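Wallcoverings: pattern repeat and ordering

Predora has extended the Dedatmont range of large-repeat papers. Rolls in the new series are 81 cm wide with a vertical repeat of 139 cm, so waste per drop is higher than with the small florals. Allow one full repeat per drop when estimating.
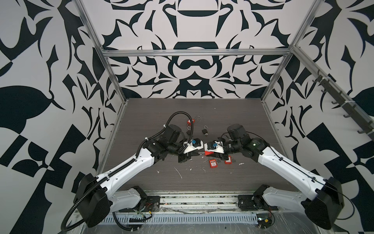
Mirrored leaf-like ornament in black and white.

Batch numbers must match across an order. Paste the wall, hang the first drop to a plumb line, and trim after the seam is rolled. Orders placed through Nirneck in May ship from the Petersen warehouse.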